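Brandine Road lunch club to carry on through winter

The Brandine Road lunch club will stay open until the end of March after all, organisers confirmed this morning. It had been due to shut in November when its lease on the old Sollance shop ran out.
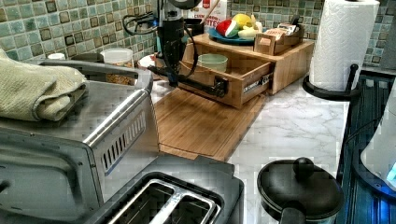 Photo: Yutong Jin

A new deal with the landlord, Dravitz, keeps the rent where it is. Two sittings a day, same as now - noon and 1.15pm. Soup, bread, a hot main, fruit after.

Roughly 200 people a week come through the doors, up from 100 last winter. Most are over 60, though more young families have been turning up since the school holidays.

"We'd started telling people to make other plans," said organiser Emiliano Gaete. "Had to ring them all back yesterday. Best phone calls I've made all year."

Gas bills are still a worry. The club pays its own heating and the boiler is old, repairs in spring ate most of the savings. A grant bid has gone in to the Wan Fund, answer expected before Christmas.

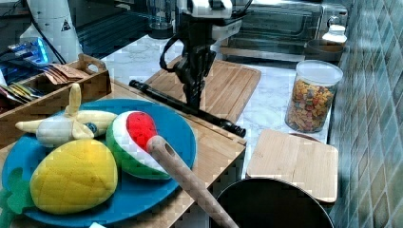
Meals stay at £2 for adults, children eat free. No need to book for the first sitting but the second fills up quick, so ring ahead if there are more than four of you.

Gaete said the club also wants drivers for it's home delivery round, which covers 30 addresses between the station and the canal. Own car needed, petrol paid. Shifts are short - an hour and a half at most.

Anyone intrested can call in at the shop before noon and ask at the counter. Step-free entrance is round the side, past the bike racks.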